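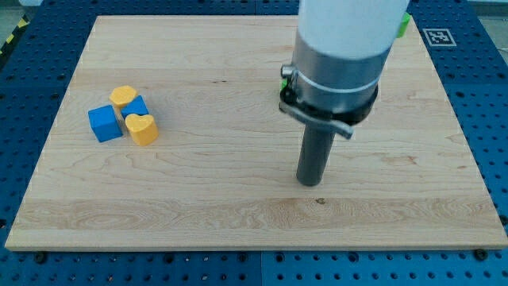 Push task on the perforated table: maple board, two blue cubes, two yellow hearts.

Akpan Tabletop Push Kit for student teams
Item 129

The Push Kit is a ready-made manipulation exercise for robotics classes and clubs that already have an arm. It is the same kit used in the Clarkovstead student league, so a team can practice at home on the parts it will meet on match day. No gripper is needed. Students move the blocks by pushing them with a plain round-ended rod.

What is in the box
Work board, light solid wood, glued up from planks, beveled edges
Foam-soft storage tray with lid
3 cube blocks, blue
3 heart blocks, yellow
Push rod, dark gray, rounded tip
Printed marker labels, square, black on white
Task cards and score sheets

The arm, the table and the mounting clamp are not included. The rod fits the Onden clamp collar directly. For other arms, order the adapter sleeve and tell us the collar diameter.

The board
Each board is cut from natural wood, so grain, color and small knots differ from one to the next. Knots and dark streaks are not grounds for a return unless they can be felt with a fingertip. Teams that use color thresholds in their vision code should tune them on their own board. Do not wax or oil the surface. It changes how far a block slides and the scores will no longer match those of other teams.

The blocks
Cubes and hearts were chosen because they behave differently when pushed. A cube pushed off center turns in a way most students can predict after a few tries. A heart has two lobes and a point, and the rod can slip into the notch or roll off the side. Most classes start with one cube and bring in the hearts by the second or third session.

Task cards
Card 1: Push one cube to a taped line.
Card 2: Separate a cluster of mixed blocks.
Card 3: Sort by color to opposite ends of the board.
Card 4: Bring scattered blocks back into one group.
Card 5: Repeat card 4 without a person at the controls.
Card 6: Open task, written by the team.

Setup notes
Place the board on a flat table and keep it from shifting during a run. On perforated tables, bolts set against the near edge work well. Put a marker label beyond the board where the arm will not cover it. Set the rod height so the tip clears the wood. Start at low speed.

Ordering
Schools and clubs can order by purchase order or card. Orders placed by noon leave the Trelcombe warehouse the same day, except Saturday. Replacement blocks are sold singly or by color in sets of 3. The push rod is rated for 2000 runs and is also sold separately.

Related items
Adapter sleeve for push rod
Spare marker labels
Task cards, second set (available in April)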